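机械臂工位采购与预算常见问题

先说两句这页是怎么来的。我在 Plumon 管设备这一块,我们做旧电脑和旧服务器的拆解、检修、再上架。自从工位上开始用机械臂,同行来问钱怎么花的邮件就没断过,而且问的事情翻来覆去就那么些。我回信回得手酸,干脆把回过的内容攒成一页,以后谁来问我就甩链接(不许生气啊)。下面写的都是我们自己的情况,你那边的机型、人手、厂房跟我们不一样,请自己掂量着用。

更新到11月28日。再往后的改动我会直接写在对应的问题下面。

我到底该先看机械臂,还是先看别的?

先看你要干的活!真的,我见过太多人第一封邮件就问"买哪个型号的臂",问他准备让臂做什么,回一句"先买回来再说"。那这笔钱我基本能猜到结局,臂放在角落里罩着布,年底盘点的时候大家绕着走。

我们当时的做法很土。我搬了把椅子坐在拆机工位旁边,看师傅们怎么干,手在哪儿停、什么时候换工具、什么时候要把机箱转个方向,都记在本子上。记完之后再去找供应商,聊起来完全是另一种感觉,对方没法拿一套现成的演示糊弄你。本子上那些东西后来也直接变成了需求清单的第一版,字很丑,但是有用。

如果你现在手上连这样一份记录都没有,我建议你先别往下看价格那几段,看了也只会着急。

报价单上那条臂的价格,占整个预算的多少?

我不报比例,每家差太多了。我只能说,第一次做预算的人几乎都会低估臂以外的部分。夹爪、相机、工作台、工装板、走线、控制柜的摆放、急停的布置、培训、备件、运费、安装那几天停产的损失,还有软件授权。把这些一行一行写出来,你会发现单子长得吓人。

我们第一版预算交上去的时候,Jamila Munshi(她管我们的钱)拿红笔把"其他"那一行圈起来,旁边写了个问号。我当时还挺不服气。后来拆开一列,"其他"里面塞了工装、线缆、台面改造、两种快换件,金额比我以为的大得多。从那以后我的预算表里不许出现"其他"这两个字,有什么就写什么,暂时不知道价格的写"待询",也比糊成一团强。

工装板真的要单独列一行预算吗?

要,而且我会把它排在很靠前的位置。

道理很简单,臂抓东西靠的是东西每次都在同一个地方。人可以从抽屉里扒拉出一根细杆,臂不行,它需要那根细杆老老实实待在一个卡口里,角度也得差不离。所以小工具、小零件放哪儿,怎么放,朝哪个方向放,都得有个座。我们现在在机壁那一侧竖着装了一块灰色的板,上面有U形卡口、方形的空心座、凸起来的块,各有各的用处。臂夹着细杆在服务器机箱上方干活的时候,板就在它前面,伸过去很顺手。

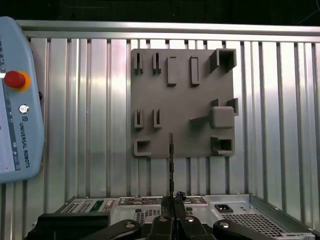 工装是外包做,还是自己打?

看你改得勤不勤。我们改得很勤,第一个月几乎每隔几天就有人跑来说"这个口再宽一点点"。这种频率你要是外包,光是来回发图纸、等报价、等快递,人都要等老了。自己有台打印机,下午改图,晚上打,第二天早上就能试,心情都不一样。

但是(这个但是很重要)自己做要有人。有台打印机和有个会画图、肯反复改图的人是两回事。我们这边是 Arsen Bilyk 在弄,他本来就喜欢折腾这些,可是他的工时我也得算进预算里,不能因为他乐意就当成免费的。我头一回就漏了这一项,结果他别的活全往后拖,月底被追着问。

如果你们的机型很固定,一年到头拆的就那几种,那外包做一套结实的金属件也挺好,贵一次,用很久。我自己的习惯是先打一版试,试到不怎么改了,再考虑要不要换材料。换不换看磨损,不磨就不换,能省就省嘛。

竖着装的板和平放的板,哪种好?

我们两种都用过,没有哪种绝对好。竖着装省台面,臂伸过去拿东西的路线也短,缺点是每个座都得考虑重力,口子浅了东西会滑出来。平放在台面上就踏实很多,放什么都稳,换板也快,可是它占地方,而台面这个东西永远不够用。

选之前建议你拿纸板剪个同样大小的,往你想装的位置一摆,让师傅正常干半天活,看碍不碍手。这个办法一分钱不花,帮我们否掉了一个装在台子右前方的方案,胳膊肘老是碰到。

工作台买多大的?

比你想的大。我们第一张台子是按机箱尺寸买的,宽600毫米,我量得可仔细了,机箱放上去刚刚好,心里还挺得意。然后呢,工装板放哪儿?拆下来的侧板放哪儿?人来换件的时候手往哪儿撑?那张台子现在在仓库里放打印纸。

后来我们换成了带槽的铝台面,这个我是真心推荐。想在哪儿固定东西就在哪儿固定,挪位置也不用打孔,碎螺丝掉到槽里是烦一点,拿磁棒吸就行。买的时候把台面的承重、槽的规格、配套螺母的规格都要来,写进订单备注里。螺母这种小东西看着不值钱,规格不对的时候整条线等它,那个滋味我不想再尝。

还有,机箱得能躺平了放。塔式机箱侧着躺下来,侧板一拆,里面朝上,臂从上面往下够,这样最顺。你量尺寸的时候请按躺着的样子量,而且旁边要给工装板留出位置来。我们现在就是机箱旁边挨着一块灰色的平板工装,臂的底座在后面,法兰固定好,人从前面上下料。

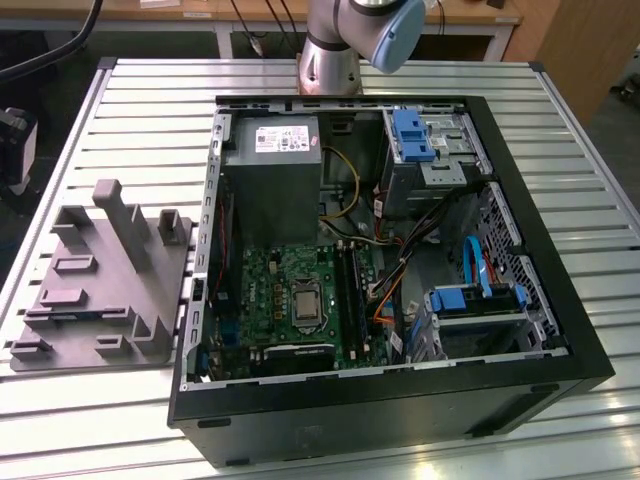 臂的臂展怎么选?够得着就行吗?

够得着和够得舒服是两回事。臂伸到最远的时候,姿态很别扭,能转的余地也小,你要它在那个位置还去对一个小螺丝,基本是在为难它。我的土办法是把最常用的点都画在台面图上,然后请供应商把这些点放进他们的仿真里跑一遍,看每个点上手腕还能怎么转。正经的供应商都愿意做这件事,不愿意做的,我会多问几句为什么。

也别往大了买。大的臂底座也大,台子要加固,防护的范围跟着变大,一层一层全是钱。我们犹豫过一阵要不要上大一号的,最后是把底座往台子后沿挪了挪就解决了,一分钱没多花。

你们用的是什么牌子?

常有人问,我就不藏着了,臂和示教器是 Universal Robots 的。不过请不要因为我们用就跟着买。我们选它有一部分原因很私人,团队里有人以前用过,上手快,培训那一行就少写了一些。你们团队要是有人熟悉别的牌子,这个账算出来可能完全不一样。熟悉程度真的值钱,可惜没有哪张报价单会替你写上。

夹爪怎么选,买一个够不够?

先从一个两指平行夹爪开始,我觉得是对的。它能干的活比你想的多,夹细杆、夹卡扣工具、推个拉杆都行,指尖还可以换,做几副不同形状的指尖比买几个不同的夹爪便宜太多了。

我们后来的钱主要花在指尖上。夹细长的东西,指尖要有点咬合,光滑的夹着会转。夹宽扁的东西又需要另一种。指尖的图纸让供应商给你一份安装接口的尺寸,剩下的自己设计。要不到接口尺寸的夹爪,我是不会买的。

快换装置要不要?看节拍。如果你的流程里一台机器要换好几次工具,那快换能省出不少时间;如果一天换一回,人工拧螺丝也没什么丢人的。我们目前没买,排在下一个预算里,Jamila 还没点头。

相机装在手腕上,还是装在台子旁边?

我被问烦了的问题第一名,哈哈。我的回答是,预算允许的话都装,先后顺序看你的活。

手腕那边的相机离得近,看夹爪指尖和眼前的零件很清楚,对位的时候特别有用。缺点是它跟着臂跑,视野里总有夹爪自己,挡住一块是常事,线也跟着跑,线会磨坏,所以备用线请直接写进第一张订单。台子旁边固定的那种看得全,机箱摆歪了、工装板挪了位置,一眼就知道,出了问题回头找原因也靠它。缺点是看不清小东西,而且架子一旦被人碰歪,标定就得重来(请给架子留个别人走不到的位置)。

别忘了光。铝板、铝台面、机箱外壳全是反光的,亮斑一条一条的,相机看着头疼。我们在灯上多花的钱,比当初在相机上纠结省下来的还多,想想真是有点好笑。预算里给照明单独写一行,扩散板也写上。

软件授权要留多少?

我讲讲结构,金额你们自己去询。我们的软件分两块,一块是臂本身的程序,另一块是把相机、夹爪和我们自己的工单系统接起来的中间层,我们用的叫 Jikuvbridge。它是按工位收费的,所以你加一个工位就加一份钱,扩产计划做得越大越要提前谈。我们谈的时候一口气问了以后加工位怎么算,写进了合同附件,后来加第二个工位就没再扯皮。

容易漏的地方有这么几处。续费是从签合同那天算还是从验收那天算,差着一截呢。升级大版本要不要另外掏钱。离线的时候还能不能用,我们有回网络断了,才去翻合同看这一条,心跳都快了。最后还有工控机,软件要求的配置请当真看待,省这点钱会在后面加倍难受。

安全这一块能不能先省着?

不能。我平时挺好说话的,这一条没得商量。

风险评估要做,而且要找懂的人做,协作臂也一样要做。很多人听到"协作"两个字就觉得可以随便靠近,可是它手里夹的东西可能是尖的呀,机箱的钣金边也是会割手的。评估下来该加围挡加围挡,该限速限速,这些都要花钱,也会影响节拍,所以一定要在算回本之前就做,不要等设备到了再补。

急停的位置我多唠叨一句。示教器上那个红色的急停按钮,要放在人站着上下料时伸手就能拍到的地方。我们一开始把示教器挂得很整齐,漂亮是漂亮,可是要绕半步才够得着,后来评估的人一来就指出来了,改了挂架。挂架的钱不多,丢脸的成本比较高。

交期一般多久,怎么排进度?

我们从 Clariro 订的那一批,合同写的是45天,从预付款到账开始算。注意最后这半句,我第一次是从签字那天开始在墙上画日历的,白白高兴了好几天。预付款走我们自己的审批又走了一阵,这段时间完全是我们自己的问题,怪不了别人。

另外,臂、夹爪、相机、台子的交期各不相同,先到的东西要有地方放,还要有人验收。我建议把最慢的那一件找出来,整个计划跟着它排。在我们这里最慢的是台面的型材,没想到吧?我也没想到。

装完之后我们给自己留了6周试产,期间人工工位照常运转,不拆、不减人。这段时间产量没有提高,有几天还往下掉,因为大家老跑过来围观,这个请在汇报的时候提前讲清楚,免得领导第二周就来问成绩。

试产期到底在试什么?

试异常。正常的流程供应商调试的时候已经跑顺了,你再看一百遍也看不出花来。要试的是卡扣断了怎么办、机箱摆歪了怎么办、来了一台没见过的机型怎么办、换班的人第一次自己开机会不会慌。

我们弄了个本子,每次停机写一行,写什么时候停的、停在哪一步、谁处理的、怎么处理的。不要求文采,能看懂就行。到试产结束翻一翻,哪些要改工装、哪些要改程序、哪些就留给人工处理,基本都清楚了。顺便说,有些活我们最后真的决定留给人做,像拽一束缠在一起的线,人手扯两下的事,让臂学会它要花的钱够买好多别的东西了。

拆塔式机箱和拆服务器,能共用一个工位吗?

能,我们就是共用的,不过别指望一套工装打天下。机箱里面的样子差很多,台式机有电源、内存、硬盘架,线从这头拉到那头,五颜六色的一大把;服务器那边又是另一个布局,壳子边沿也不一样。定位块、工具的取放位置都可能要换。

我们的经验是让工装板整块整块地换,板上的基准孔做成一样的,换完跑一遍校准。这样你的成本就是多打几块板,多写几套程序,不用再买一条臂。做预算的时候按机型大类列,每一类写一块板、一套指尖、一份调试工时,别人看着也明白。

备件准备到什么程度?

指尖多备,线缆多备,保险丝多备。相机备一个,有点贵,但是坏了没得替。臂本身不备,谁家也没那个闲钱,所以要把维修响应时间谈进合同,问清楚备机能不能借、从哪里发货、运费谁出。

还有备那些"没人觉得是备件"的东西,台面螺母、扎带、磁棒、示教器挂架的螺丝、擦镜头的布。我们现在有个小抽屉专门放这些,钥匙挂在抽屉旁边(锁了个寂寞,我知道)。

回本怎么算才不心虚?

先把你的数据弄老实。拿师傅最快的那天去比机器最顺的那天,两边都不真实。我是拿普通的日子来比,把请假、换料、等件的时间都算进去,机器那边也把停机、校准、换板的时间算进去。算出来的数字没那么好看,可是年底对账的时候你不用躲着财务走。

Jamila 还教了我一招,做两个版本,一个按计划的量,一个按量掉下去的情况,看第二个版本能不能接受。不能接受就说明这笔投资靠的是运气。我们当时第二个版本很难看,于是把范围缩小了,先上一个工位,把另一个推到后面去。现在回头看,这个决定救了我,第一个工位上犯的错,第二个工位一个都没重犯(好吧,台子又买窄了一点点)。

省下来的人工也不要全算成"减人"。我们的师傅一个没少,都转去做检测和疑难机了,所以算的是多出来的产能。你要是写减人,最后又没减,那张表就站不住了。

租行不行?二手行不行?

租,适合你还在犹豫的时候。我们在 Salinas 那个项目上就先租过一阵,活的时间不长,买下来不划算。租约里请看清楚夹爪算不算在内、碰坏了怎么赔、程序归谁。程序归谁这一条特别容易漏,退租的时候想把自己写的东西带走,先得看看合同让不让。

二手我也不反对,臂这种东西保养得好能用很久。但是要看运行小时数、控制器版本、授权能不能转到你名下,还有配件停没停产。自己不会看就花钱请人看一趟,这个钱别省。二手夹爪我就不太建议了,价差不大,磨损又不好判断。

供应商的演示要看什么?

带上你自己的机箱去!别用他们准备的。他们准备的那台被拆过无数次,螺丝松得吹口气都能掉。带一台你们最脏、最旧、卡扣最紧的,放上去,请他们现场来。能不能当场做出来倒是其次,我看的是他们碰到问题之后的反应,有没有人蹲下来看、有没有人开始改、还是大家开始讲行业趋势。

问题提前写好。我每次去都带一张纸,写着接口开不开放、日志导不导得出来、谁来培训、培训几次、换人了还给不给培训。对方销售见到纸会比较认真,我也不容易被带着跑。

最少要几个人来维护?

我们是2个人,一个管机械和工装,一个管程序和相机,互相都懂一点对方的东西。一个人我真不敢,请个假全线停。人再多当然更宽裕,可是你得有那么多事给他们做。培训费按人头写进预算,并且在第一年就写够,第二年再去要,大家都会问"怎么还没学会"。

操作员的培训和维护人员的培训要分开。操作员要会开机、上下料、认报警、拍急停、知道什么时候该喊人,这些半天就能讲明白,但是要反复练。不要让操作员只会按一个绿键,那样报警一跳出来,人就僵在那里了。

下一笔预算你们打算花在哪儿?

排了几样,快换装置、一套更好的灯、再加一台打印机。12月会跟财务过一遍,能留下哪几样我心里没底。要是只能留一样,我选灯。Arsen 肯定选打印机,他已经在我桌上放了一张产品单页,还用荧光笔画过了。

我的问题这里没有,可以写信问吗?

可以呀。写信的时候请说清楚你拆的是什么、一天的量、现在多少人在做、台子多大,最好附上师傅干活的记录。只写一句"上机械臂要多少钱"的,我会回你这一页的链接。供应商朋友请不要发推广,谢谢。

联系我们:请使用站内留言表单 | © Plumon 设备组 保留所有权利 | 返回顶部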